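Keeping a Shared Counter Clear: A Study of Washing-up in the Binden House Kitchen

Alina Voicu and Cosmin Dinu
Household Studies, Practical Project 2

Background

Binden House is a student residence with one kitchen on each floor. Ours is shared by 7 people. The counter is the only work surface, and by the evening it is often covered with used bowls, cups and pans. When we asked the others what annoyed them most about the kitchen, the usual answer was that there was nowhere to put a chopping board down.

Our project looked at whether the counter would stay clearer if used dishes went into one basin instead of being left where people finished with them. The idea came from a handout by our tutor, Mrs Nedelcu, on waiting places in the home. A waiting place is any spot where an object is left between two jobs. In a kitchen the main one is between eating and washing up.

Setting

The counter is grey and speckled and runs along a plain white wall. Crumbs are hard to see on it, which matters for the results. We kept the study to the stretch by the wall socket, as this is where people make drinks and small snacks and where most of the dishes are left.

For the trial we put a teal plastic basin at the back of this stretch, close to the wall. It has a handle with a slot, so it can be carried to the sink with the dishes inside. We chose small items for the first tests, mainly a pink bowl and a clear glass cup, and moved on to plates later.
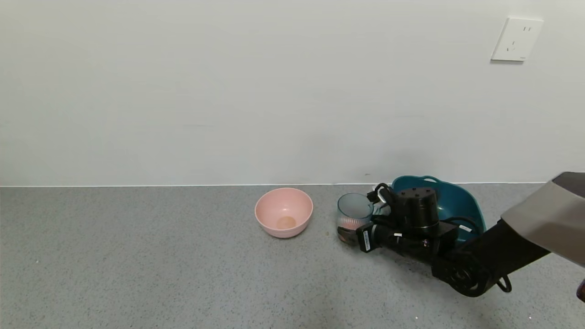

Method

The trial ran for 30 days in July. For the first half we changed nothing and only recorded what was on the counter. For the second half the basin was in place and a note on the kitchen door asked people to use it. Checks were made in the morning, at 2 pm and late in the evening.

At each check we wrote down every used item on the counter outside the basin. Clean items and food packets were left out of the count. If an item had been used but was obviously still wanted, such as a cup next to someone who was drinking from it, we left that out too. There was some disagreement between us over cups with a little drink left in them. In the end we counted them unless the owner was in the kitchen.

Results

Over the whole trial we recorded 432 used items. Most of them were from the half without the basin. The improvement was clearest in the evening. In the morning there was little difference, and we think this is because people leave for lectures in a hurry and put things down in the nearest space.

Bowls went into the basin more often than cups. Several people said they did not like putting a glass under something heavier. Plates were a problem in a different way, as a few of them filled the basin and the next person went back to using the counter.

Crumbs were not reduced at all. Moving the dishes made the counter look tidy and people then wiped it less. With a speckled surface it is easy to miss a crumb until you lean on it.

We also tried the basin in different positions. At the front edge it took up the space people wanted for chopping. Further back, with the bowl side by side with it, there was still open counter in front to work on.
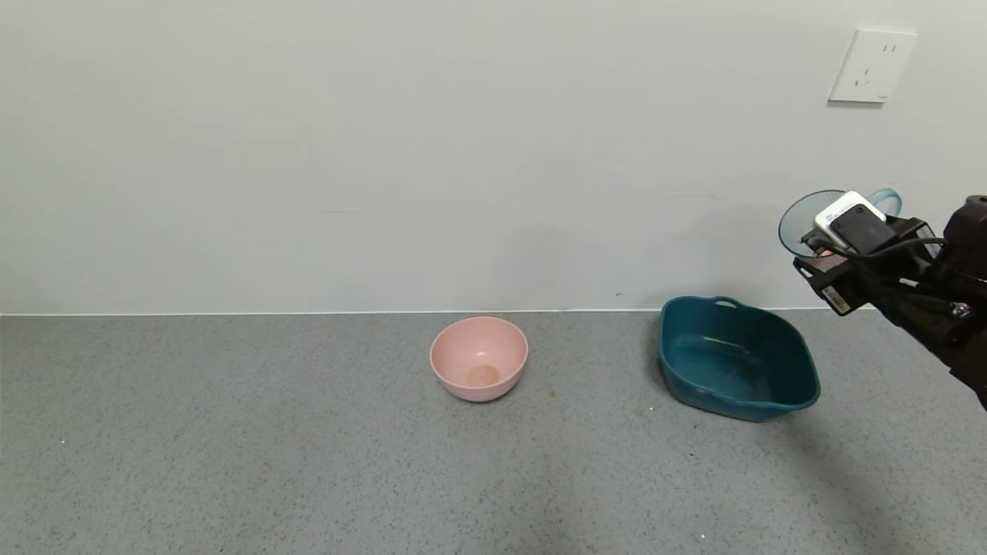 Cosmin Dinu disagreed with part of this and asked for his view to be included. He thinks the basin should stand beside the sink, even if it is further to walk, because dishes near the sink are more likely to be washed. In his opinion a basin at the drinks end only moves the waiting place a short way along the counter. We did not have time to test this properly.

Problems with the study

The others knew we were counting, so they may have been tidier than usual. Two of them went home before the end. We also missed a few of the late checks, and these are marked as blank in our tables.

Recommendations

Keep the basin at the back of the counter and empty it every evening. Put glasses in last. Wipe the counter after the basin has been carried to the sink, including the patch where it stood. The kitchen on the floor above has asked to borrow our record sheets, and we have left a set in the drawer under the kettle.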